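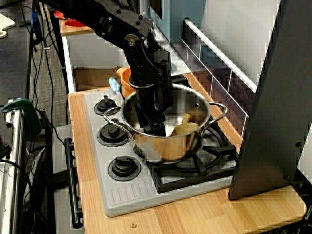 Selling a flat furnished or empty: a small study in Borkitz
Project report, module Housing Markets
Carola Albers
14/06/2019

1. Question

In the old town of Borkitz many owners sell their flat when they move to a bigger place. Some of them leave the kitchen and the furniture inside, others clear everything out before the first viewing. I wanted to know if the kitchen makes a difference for the price and for the time until the sale. My tutor advised me to stay with one kind of home, so I looked only at flats with two or three rooms.

2. Data

The data come from two sources. The first is the website Plollico, where private owners put their adverts. The second is the agency Tiedemann, which let me read its closed files in the office, without names and house numbers. Together I had 102 flats. For every flat I wrote down the asking price, the final price, the number of days online and what was included in the sale. On Plollico the final price is not shown, therefore I wrote to the owners by e-mail. Not all of them answered, and these flats are missing in the second table.

I did not use adverts which were online for more than 300 days. In such cases the owner had often forgotten the advert, or the flat was already sold.

3. Results

Flats with a fitted kitchen were sold on average 30 days faster than flats without one. This was the clearest result. It was also visible when I took the flats near the station separately, although the group there is small.

For the price the picture is less clear. The final price of flats with a kitchen was about 3000 euros higher, but these flats were also in better condition. I could not separate the two effects with my method. Sofas, beds and wardrobes had no influence that I could measure. Two owners wrote me that the buyer even asked them to take the furniture away.

4. The case of Lellow House

Six flats of my sample are in the same building, Lellow House, and have nearly the same plan. Four were sold with the kitchen and two without. The two empty ones needed longer, but both are on the ground floor, where people complain of noise from the bus stop. I mention the building here because it shows how difficult a fair comparison is.

5. Problems

The age of the kitchen was given in only a few adverts. "Modern kitchen" can mean very different things, and I had to accept the words of the owner. In August many people are away and the number of viewings goes down, so the month of the advert should also be included in a later study. The tables are in the appendix, and the list of e-mail questions follows after them.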